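Getting Wax, Gum and Glue Off a Tabletop

I have a pale kitchen table that gets used for everything, which means that over the years I've scraped off just about every sticky thing a household can produce. Most of what follows I learned by doing it wrong first (ask me about the steel wool – no, don't).

Candle wax first. Leave it alone until it's hard. I put a few ice cubes in a sandwich bag, set it on the drip for 7 minutes, then push the wax up with an old plastic card held nearly flat. Whatever film is left comes off with a warm soapy cloth. Please don't use a knife! I still have the scratch from the one time I was in a hurry.

Chewing gum gets the same ice treatment, only longer, and you'll want to work from the outside in so it doesn't smear.

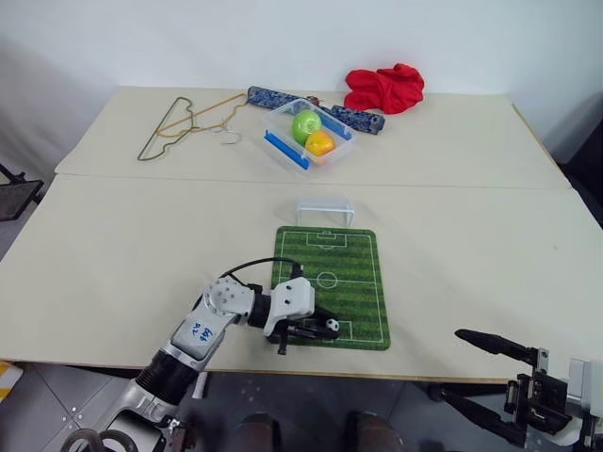 Sticker glue is another story, and cold does nothing for it. I rub in a little cooking oil with my finger, go away and have a coffee, and wipe it off with a paper towel. If it's still tacky I do it again. Then dish soap, twice, or the spot will collect every crumb in the house. Try the oil somewhere hidden if your table is bare wood, as it can leave a dark patch that's a real pain to get out.

For school glue, lay a wet washcloth over it and walk away for 35 minutes. It goes white and rubbery and you can roll it off with your thumb (weirdly satisfying, I have to say). Super glue I leave to people braver than me. Nail polish remover will soften it, but it can take the finish right along with it.

My whole kit lives in a shoebox under the sink: two expired cards, a soft toothbrush, cotton rags cut from T-shirts, and a small bottle of the cheapest oil I can find. I go through the rags on Saturday and toss the ones that have gone stiff. Oily ones get washed and hung up flat to dry outdoors, never wadded up in the box.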